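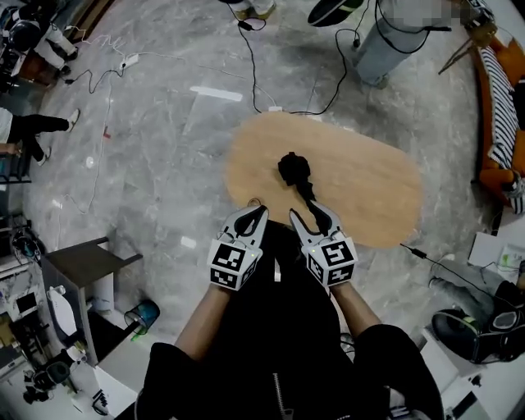

1/ Two weeks with the Idach hand-held grippers

Right, I promised a proper thread on these once I'd had a decent go, so get comfy! The Idach kit is a pair of grippers you hold in your own hands to record yourself doing a job, and the recordings are then used to teach a robot arm the same job. I've been on it for 14 days and I'm a bit smitten.

2/ First job we gave it: cables. Everyone starts with blocks and cups, and fair enough, but a tangled black cable on a table is a horrible little problem and I wanted to know early if the kit could cope. You come in from both sides with the jaws wide open, pick your spot and close.

3/ The bodies are white cubes covered in black-and-white marker tags, with a little green light on top of each. I like the lights more than I expected to. They sit right in your eyeline while you work, so you never have to look away from the table.

4/ The jaws are curved, with black pads on the inside. Grip on thin cable is lovely. Grip on a flat plug is less lovely – it wants to swivel, and I had to learn to go in at a slant. Nipon got the knack in one afternoon, I took three.

5/ Numbers, for those who asked. We've recorded 196 takes of the cable job so far, and I threw out 15 of them. Most of the bad ones were me turning my wrists so far that the tags faced the floor. Totally my fault, and the software did flag it (politely).

6/ Weight! Everybody asks about weight. Fine for twenty minutes, then your forearms start to grumble. Eugénie has smaller hands than me and found the handle a stretch, so if that's you, try a pair before you order. Idach say a slimmer handle is coming but couldn't give me a month.

7/ Set-up was quicker than the old Bamton kit we had last year. That one took a whole morning and a lot of swearing. With this I was recording before my tea went cold, and I drink it fast.

8/ Things I'd change: the strap buckle is fiddly, the manual has one page on calibration and needs five, and the carry case won't close unless you pack everything in exactly the right order. I've now drawn myself a map of the case. It lives in the lid.

9/ Price is 1,451 for the pair with the software included for a year. Not pocket money, but I'd budgeted for more. Spare pads come separately, so order some at the same time and save yourself the second lot of postage.

10/ Danilo asked if it works on a shiny table. Ours is light wood and it's been no bother at all. I haven't tried glass yet, I'll borrow one and report back.

11/ Next up is folding tea towels, then maybe putting lids on jars, which Halldóra reckons will finish me off. If you've used these for anything soft or floppy, please tell me how you got on – I'd love to compare notes before I start!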